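Print this page
E-mail this page

Hemero: a segment labeller for cloth-handling recordings
Student project report, Sterkby

1. What we set out to do

The plan in September was to write a planner that folds laundry. By the end of the first fortnight the plan was to write a program that can tell when somebody has started folding laundry, a humbler ambition and, as we found, plenty.

Hemero takes a recording made with a pair of hand-held grippers and a head camera, and cuts it into labelled stretches: reach, grasp, lift, spread, release, idle. A policy trained on uncut recordings learns a great deal about idling. Ours became very good at it.

2. Method

We had 866 recordings, all of cloth on a bed or a table. Two signals go in: finger opening from each gripper, and a small image network that guesses whether there is cloth between the fingers. A state machine with 3 thresholds puts them together. We tried a larger model first, borrowed from the Nirent toolkit. It scored slightly better and took all night to do so.

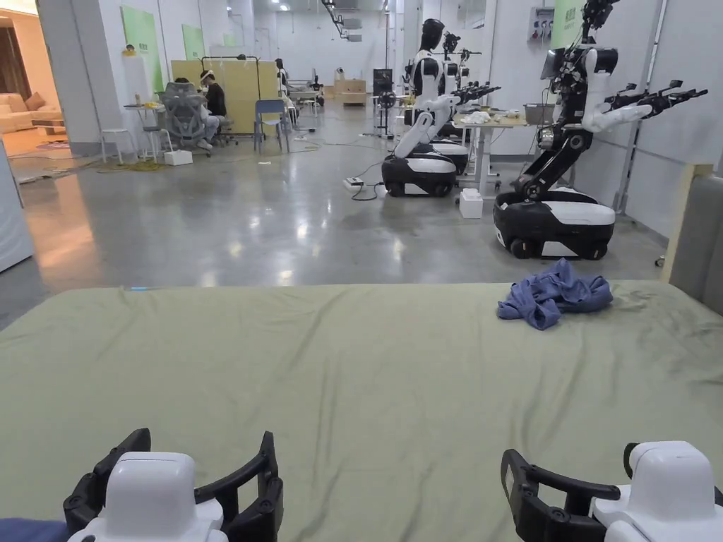
The awkward part was the start of each recording. People hover before they commit, and the first version of Hemero treated every hover as a failed grasp. One operator was credited with a run of failures before touching anything. We fixed this by ignoring finger movement until the image network had seen cloth in the grip for several images in a row - crude, but it survived every later rewrite, unlike most of our cleverer ideas.

Bedding caused its own trouble. To the network, a sheet and a loose cloth on top of it are both cloth, and it was happy to report a grasp of the bed. We labelled 3,000 extra images by hand to teach it the difference. The less said about that week the better.

3. Results

We compared Hemero with the Bouazza splitter, the script the lab used before. Hemero's cuts fell closer to our hand-made ones for every label except "spread", where the 2 of us who did the labelling could not agree with each other either.

4. Left undone

Two-handed grasps are still logged as separate events. The settings file needs a proper manual; at present it has a comment reading "do not touch".

Print this page
E-mail this page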